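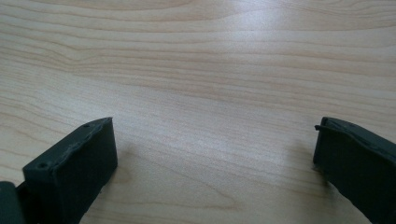

Section 4: Looking after your Makirel table top
By Ghassan Matar, 11 Sep 2024

Wood grain is a joy to live with, and a little oiling brings out every wave and swirl. Set aside an evening and enjoy it!

You will need: a tin of Vokar table oil, 2 lint-free cloths, and a sheet of 300 grit paper.

1. Clear the table and wipe it with a barely damp cloth. Let it dry fully.
2. Rub lightly with the paper, always along the grain (curves too - just follow them round). Skip any patch that already feels smooth.
3. Dust off, then pour a small pool of oil in the middle and work outwards.
4. Leave for about 40 minutes and buff off whatever is left.
5. Look across the top from a low angle, towards a window. Dull patches show up straight away, and a second thin coat sorts them out.

Note: pale tops warm up in colour after oiling. Try the underside first.

Caution: oily cloths can catch fire by themselves. Lay them flat outdoors to dry before binning.

Last updated: February

Comments

Mireille Nasrallah: Did mine last night and I keep stroking it. Can I use the same oil on the Khalaf bench?

Ghassan Matar: Yes, if it's bare or oiled wood. Not over lacquer - the oil just sits there and goes sticky.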